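Živko Hoxha has supervised background painting and compositing on Kozma, the animated series for under-sevens, since its second season. The programme is made by Imard in episodes of 7 minutes, of which the title sequence takes 24 seconds. We spoke at the studio on Thu 22 October.

The first season was drawn on paper and scanned. Hoxha moved the backgrounds to a digital process when the order rose to 28 episodes. "The paper looked better in close-up," he says. "It didn't hold when the camera moved. You'd pan across a wall and the grain went with it, so the wall looked like a sheet of paper being pulled past."

The present library holds 1,955 background elements, each stored as separate line, flat colour and shadow layers. Doors and windows are kept apart from walls so that a room can be rebuilt from another angle.

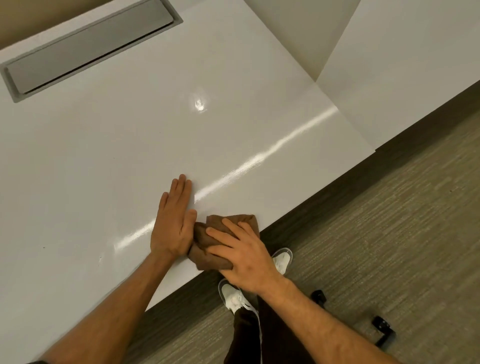 Interiors take longer than exteriors, in Hoxha's account, and the main difficulty is shine. Matt surfaces are given one flat colour and a single shadow. A glossy white table top, of the sort someone might be wiping down with a brown cloth, needs a second shadow layer under the hands and a pale reflection, or the character seems to float. "White is the worst. There's no line to lean on. We tint it slightly towards whatever the floor is, so if the carpet's a grey-green the table gets a little of that."

Compositing is done in Skelance, which the studio adopted in May. Render times fell by nearly a third, though older scenes had to be relinked by hand. Hoxha would have preferred to wait until the end of the season.

The next project, Vismont, is aimed at older children and will use a fixed palette for each location. Line weight has still to be settled. "The tests are too thin for a small screen," he says. "We're redoing them at two widths, and then the director picks one."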